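Chapter 4
Storing Dry Foods at Home

Areeba Magsi

Most of the food a household throws away was fine on the day it was bought. Flour, rice, dried beans, oats, and sugar keep for months when they are stored well and for a few weeks when they are not. This chapter covers the conditions that spoil dry foods, the containers used to hold them, and the way a pantry is arranged so that older stock gets used first.

Dry foods spoil in several ways. They take up water from the air and grow mold. They pick up odors from soap, onions, or spices kept nearby. Insects get in through torn paper and loose lids, or arrive as eggs already in the grain. Whole grain flours also turn rancid, which happens when the oils in the germ react with oxygen. Warmth speeds up all of these changes, and a shelf over the stove is the worst place in most kitchens.

In the Skokum household survey, which we will use throughout this chapter, 967 families wrote down what they discarded from their pantries in July. More than 84 of them threw out flour, and most of that flour had been left in its original paper bag.
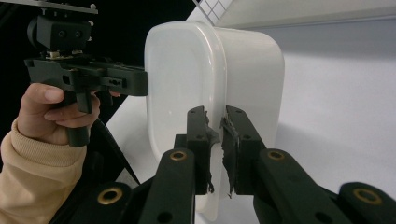
The first choice is the material. Glass does not hold odors and is easy to wash, but it is heavy and it breaks. Metal tins keep out light and mice, though the seams may rust in a damp room. Plastic is light and cheap. It can take on the smell of strong foods, and scratches on the inside are hard to clean. Whatever the material, check that it was made for contact with food.

The second choice is the shape. Square and rectangular containers use shelf space better than round ones. Round containers are easier to scrape out. A wide opening lets a measuring cup in and a hand in after it for washing. Very deep containers tend to collect old product at the bottom, and refilling from the top makes this worse. Empty the container, wash it, and let it dry fully before adding a new bag.

Section 4.1 deals with moisture and how to measure it. Section 4.2 deals with lids and seals. Section 4.3 follows one family in the town of Drarness as they reorganize a pantry with 3 shelves and no door. Review terms are listed at the end of each section.

Print this chapter | E-mail this chapter

Last updated: July

Related chapters
Chapter 3: Planning a Weekly Food Budget
Chapter 5: Refrigerators and Freezers
Case reading: The Courtois Grain Store
Case reading: Buying in Bulk at Vatance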